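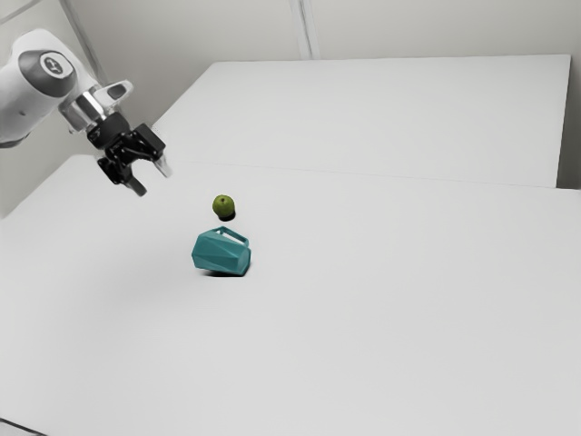 About Liltholm Dental Practice

Liltholm is a family dental practice in Poninham, on the first floor of the old post office at 2104 Mackay Street. We treat adults and children, and we do mostly the ordinary work of dentistry: check-ups, cleaning, fillings, crowns, bridges and dentures. My name is Roswitha Mösli and I am the owner. I write this page myself, so please excuse me if a sentence is sometimes a little stiff. English is my third language, after German and French.

How the practice started

I came to Poninham with the plan to stay for one year. I worked as an assistant dentist for the owner before me, and when he wished to retire, he asked me if I wanted to take the rooms and the patients. I needed one night to think. At that time we had one treatment room and a waiting room with very hard chairs. The chairs are gone, and we have now 2 treatment rooms, both with windows to the courtyard.

Gavin Chisholm joined the practice later. He makes most of the gum treatments and he sees the patients who wear dentures, and I do the children and the crowns. For a check-up you can choose between us, but please say it when you call, because our calendars are separate.

How we work

A first visit takes longer than the visits after it. We look at the teeth and the gums, we ask about your medicines and your general health, and if it is necessary we take X-rays. Then we sit down with you and explain what we have found. If there is more than one way to treat a tooth, we tell you the price of each way before we begin. You get the plan on paper and you can take it home. It is no problem for us if you want a second opinion from another dentist, and we will send your X-rays there if you ask.

We do not whiten teeth for patients under eighteen, and we do not place implants. For implants and for difficult wisdom teeth we write a referral to an oral surgeon, and we see you again afterwards for the control.

Patients who are afraid

Many people come to us after a long pause – five years, ten years, sometimes more. We will not scold you. You can come first only for a talk, in normal clothes and in a normal chair, and we do not touch any instrument on that day. During treatment you raise your left hand and we stop. Some patients bring music with headphones, and this works well for cleaning, but less well when we must speak with you about the bite.

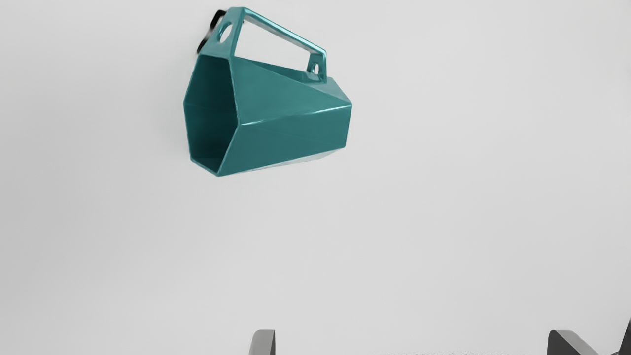
Gavin Chisholm would like to add that patients with dentures should also come once a year, even if they have no teeth of their own left, so that he can look at the gums and check if the denture still fits. Many people believe that they are finished with the dentist at this point, and he sees them only when they have a sore place. Please bring the old denture too, if you still have it at home.

Children

Children may come from the first tooth. The first visits are short and a parent can stay in the room the whole time. In September, when school begins again, the afternoons are full very quickly, so it is better to book these in summer. We also visit the primary school in Poninham and show the younger classes how to brush the back teeth. Last year we saw nearly 100 children there.

Appointments and payment

The telephone is answered from 8 in the morning. If you have strong pain, swelling or a broken tooth, call as early as possible and we will try to find a place on the same day. For booking online we use Nondico, where you can also change your appointment or cancel it. Please cancel one day before if you can.

You can pay by card or by bank transfer, and larger treatments can be paid in 2 parts. The elevator is at the back of the building, through the courtyard, and the bell for it is on the right side of the door.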